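Category: Workshop & Home Tips

Before you buy an arm for the bench: a bit of budgeting advice

I have been meaning to write this one up since the summer, when three different people asked me in the same week whether a small robot arm was worth the money for a home workshop. My answer is yes, quite possibly, but do your sums first, and do them with a cup of tea and a proper pencil, well away from the shop's website!

The price on the page is the arm. It is very often only the arm. When I bought my first one, a second-hand Rurkulberg, I was so pleased with the bargain that I forgot it came without a gripper, without a mounting plate and with a power lead that had seen better days. By the time it was doing anything useful I had spent almost as much again. So the first tip is to write down everything between the bench and the thing you want picked up, and put a price beside every line, even the dull ones like bolts and cable ties.

Fix the job before the budget. Mine was handling round things, tubes and pots and the like, and that decided the fingers for me long before I looked at motors or reach. If you mostly want to shift flat sheets you will be happier with suction, and you can stop reading grippers altogether and save yourself an evening.

Measure the space with the gripper on. I can't say this warmly enough. A gripper and its housing take up a surprising amount of room at the end of an arm, and if you have a wall or a cabinet close to the table you will lose more of your reach than the drawings suggest. Cut a bit of cardboard to the size in the spec sheet, tape it to a broom handle and wave it over your bench. You'll feel daft, but it costs nothing. 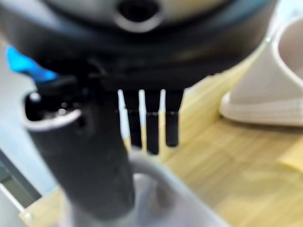 Arif Siddiqui would add that you should price the spare fingers on the same day as the gripper. He bought a Niswood set without looking, and when a tip wore smooth he found they were sold only in packs of 12, with a nine-week wait. He now asks about spares before he asks about anything else, and so do I.

On that note, keep a small pot of money back. I set aside £100 a year for tips, leads and the odd bearing, and what isn't spent rolls over into the next year. It takes the sting out of things when something goes on a Sunday evening.

Two more small ones. Ask whether the software is paid for once or every month — a cheap arm with a dear subscription stops being cheap rather quickly. And if you can bear to wait, look in January, when the colleges and small firms tend to clear out older kit. My Skanau table clamps came that way and they have held up beautifully.

Filed under: workshop, robots, budgeting
Shares: 12

2 comments

Sunita Haddad
The broom handle trick saved me from a very silly purchase, thank you! I'd have had to move a radiator.

Clyde Mbeki
Do you insure yours separately, or is it on the house policy? Mine wanted it listed by name once I told them what it cost.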